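Workshop Tips > Storage and Handling

When the Arm Snags a Crate: Clearing It Safely and Stopping It Happening Again

Last updated: 21 Jul 2022

In July the arm in our Cirkby workshop caught the rim of a crate on the way out of the rack. It dragged the crate until the crate wedged at an angle, and then it stopped with a force fault. One of us reached in to free it by hand. The fingers were still closed on the rim with the load on them, and when the crate came loose the arm jumped toward the post. The result was a bruised knuckle and a bent crate rim. It could have been a broken hand.

We have changed how we clear a snag and how we look after the fingers and the rack. If you run a small arm around stacked plastic crates, most of this should carry over.

Before you reach in

A stopped arm is not a safe arm. On ours, an Ivby, a force fault holds the joints where they are and keeps the grip closed. The program is waiting, and anything caught between the fingers is under tension.

- Press the emergency stop first, even if the arm has already stopped itself.
- Switch off at the wall and hang the tag on the plug.
- Wait 30 seconds. The gripper on ours takes that long to lose its holding force.
- Look at what the crate is leaning on. Work out which way it will go when it is freed, and stand on the other side.
- Support the crate from underneath with one hand before you open the fingers with the manual release.

Never pull on the crate to get it out of the fingers. Release the fingers and then move the crate. If the manual release is stiff, leave everything alone and get a second person to hold the weight.

Check the fingers

Worn fingers were half of our trouble. The rubbery surface had gone smooth on the inside, so the crate slid in the grip and came out crooked. We had been judging the fingers by how they looked from the front, where there was plenty of texture left. Feel along the inside face with the power off. If your thumb slides easily, so will a crate. 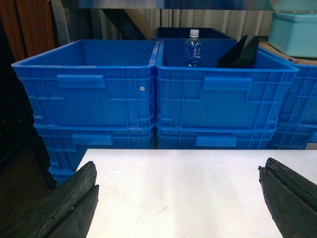
Photo: Cirkby Workshop Notes

Wipe both fingers and the tabletop at the start of the day. Use a damp cloth with a little dish soap, then a dry one. We stopped using spray cleaner because it left a film on the rubber that was slicker than the dirt.

We use Cevitz pads and now swap them at 3,000 picks, in pairs. Putting one new pad against one old one made the grip pull to one side. Write the swap in the log with the pick count, or you will be guessing by the next month.

Take loose items out of any crate the arm is going to handle. Bottles, dividers and folded board can stand higher than the rim, and the arm does not know they are there. If a crate is being used for somebody's odds and ends, move it to a stack outside the arm's reach and mark it.

Check the rack

The other half of the trouble was the rack. It had been bumped during cleaning and was sitting 6 mm out from where it was when the arm was taught its positions. With fresh pads we might have got away with that. 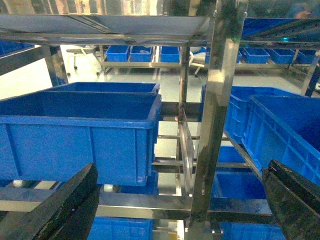 Blue crates on the steel rack, with the clear divider to the left of the center post.

Push each crate to the same stop every time. Crates lined up one behind another are the worst for this, as the back one can hold the front one forward and you won't notice from the aisle. We load the back crate first, press it home, and then load the front.

Rolled rims need more room than you think. Measure the gap between the rim and the nearest post at the rim itself, where the crate is widest. We had been measuring lower down on the wall.

Clear dividers are easy to forget. Ours never showed up well on the wrist camera, and polished steel gives the camera bright streaks that come and go with the overhead lights. If your arm finds crates by camera, test it with all the lights on and again with half of them off.

If your rack is on casters, lock them and then try to move the rack with your hip. One lock on ours clicked but did not hold. We put tape on the floor beside each wheel so a shift is plain to see, and we check the tape before the arm is switched on.
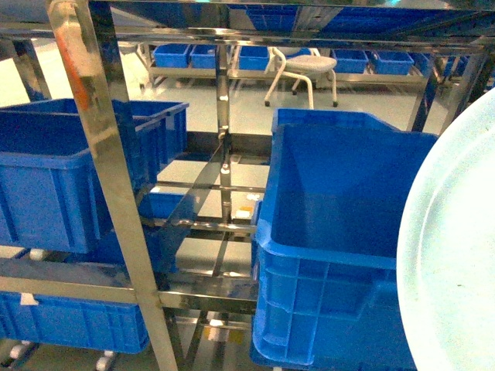
Scraps are worth picking up as well. Old labels and paper slips get under a crate and tip it slightly, and on rollers that is enough to make it stop short. Peel off old tags when you change what a shelf is for.

Keep stools and chairs out of the aisle while the arm is running. You want a clear way to step back, and you don't want to be sitting at the height of the crates if one comes off the shelf.

Starting up again

Do not just press resume after a snag. The arm will carry on from the middle of a move, with a crate it no longer has.

- Check the crate for a bent rim or a cracked corner. Take a damaged one out of use.
- Look at the fingers again and tighten the finger screws.
- Send the arm home at its slowest speed with a hand on the stop.
- Run one empty crate out and back, still at slow speed.
- Go up to working speed in steps.

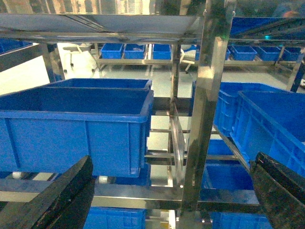
After our repair we ran 100 slow cycles with an empty crate before putting any weight in. That took most of an afternoon. It also turned up a sticky roller on the lower level that we had missed, so we would do it again.

We lowered the force limit too. The setting had been raised in the spring to get rid of nuisance stops, and those stops were the early sign of the rack being out of line. If your arm starts stopping more often, find out what it is touching before you change the limit. Seneviratne, who supply our spares, will reset it to the delivery value if you send them the settings file.

The steps for clearing a snag are now on a card fixed next to the stop button. Keep yours short enough to read standing up.

Filed under: robot arms, storage racks, workshop safety
6 comments | 30 shares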